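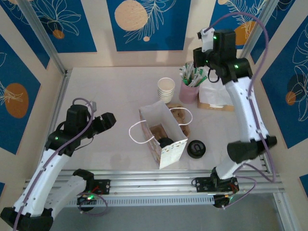

Valencia, 25 de julio de 2024

Compré las bolsas de regalo de Sultik con bastante desconfianza. El paquete trae 16 unidades y la tienda lo anuncia como «calidad boutique», expresión que suele preceder a un papel que se rasga en cuanto le metes un tarro de mermelada.

Empiezo por lo que se ve. Es una bolsa de papel blanco, con dos asas de cordón también blancas y un dibujo en rosa y blanco muy tenue en el frente. Tan tenue que a dos metros apenas se aprecia. El borde superior va ondulado y, lo reconozco, queda bien – aunque también se dobla si guardas las bolsas de pie en un cajón lleno. A mí se me estropearon dos así antes de estrenarlas.

Las asas me preocupaban más que el papel. Preparé una para Younes Tazi con dos libros de tapa dura y una caja de té, la llevé en autobús hasta su casa y llegó entera, con los agujeros algo dados de sí. No pondría más peso. Para una botella directamente no la usaría, porque el fondo es una simple solapa pegada y no trae cartón de refuerzo. Por este precio, 18 euros el paquete, esperaba el cartoncito.

Tampoco se queda recta con facilidad. Si lo que metes es redondo, se va a una esquina y la bolsa se ladea sobre la mesa. Se arregla con papel de seda o unas servilletas arrugadas en el fondo, que hay que comprar aparte, claro.

La ficha del producto presume de 1.354 valoraciones y casi todas son de cinco estrellas. Leí unas cuantas páginas y muchas se limitan a decir que el envío fue rápido. Efren Macaraeg, que compra las de Kendstead para los cumpleaños de sus hijas, sostiene que son iguales y más baratas. Le pedí una para comparar: el papel me parece más fino, pero el asa va mejor anudada por dentro.

¿Las volvería a comprar? Para detalles pequeños, unos jabones o unos calcetines, puede que sí, si las rebajan. Para regalos de cierto peso seguiré reutilizando las bolsas buenas que guardo de otros años.

Nota: tres estrellas, la tercera por el borde ondulado.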